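4.2 What the basket does and does not do

It is often claimed in the household storage literature that an open basket makes people tidier. The claim goes back at least to the trade guides that Fidden began handing out with its shelving, and it has been repeated so often that few authors now feel the need to support it. We were not persuaded when we began this work, and the results reported in 4.1 have done little to change our minds.

The trouble begins with the word "tidier". In most of the studies we read, a table counts as tidy when the things that were on it are inside something else. By that measure any basket will succeed, and so would a bucket. What we wanted to know was whether a small lidded container, of the kind that usually lives in a cupboard or a fridge, is any easier to find and put to use once it has been given a basket of its own. That is a much duller question, and perhaps for this reason it has been asked less often.

Our trials ran in two rounds of 15 sessions each, the first of them in February. Each session used a clear table, one wire basket and one container with its lid on. People were told to put the container away and were given no further guidance. We left out the printed labels that Brivetti recommends, as labels bring in a reading task that has little to do with where a hand goes first.

Three points about the setting matter for reading the results. The basket and the container were both white, and so was nearly everything else near them, which is common enough in rented kitchens but may flatter or harm the basket in ways we cannot separate. The basket was far larger than it needed to be for a single tub. And the container began outside the basket, on the table, so that the choice of where to set it down was still open. Esteves argues that starting from a full basket is the fairer test. We disagree -- a full basket tells people the answer before they have been asked -- but we accept that our figures can't be laid beside theirs.

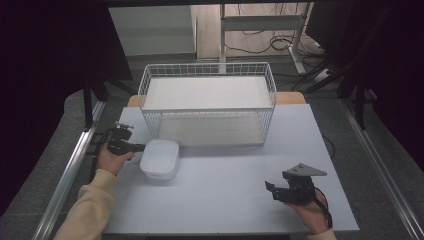
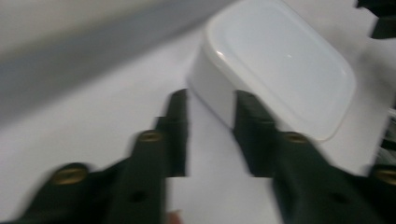
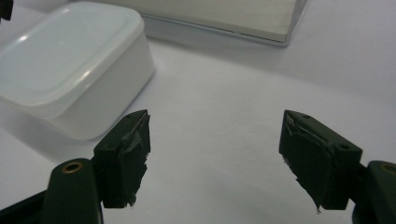
Figure 3. The lidded white container on the pale tabletop. The first view also shows the wire basket behind it, with nothing inside; the second and third are closer views of the container.

In 5 of the sessions people set the container down beside the basket and said they were finished. It would be easy to write these off as mistakes, and earlier authors have done so. We think that is a poor habit. Someone who leaves a tub next to a basket may have decided, quite sensibly, that it will be wanted again soon, and a method that scores this as failure is measuring obedience to the basket.

The Irnovix checklist, which we used for scoring in the first round only, has no entry for such a case. We added one for the second round and scored both rounds again from the written notes. The change made the basket look less useful than it had before. Whether it would look less useful still in a crowded kitchen, with damp hands and someone else wanting the table, we can't say from these sessions, and we would be wary of anyone who claimed to know.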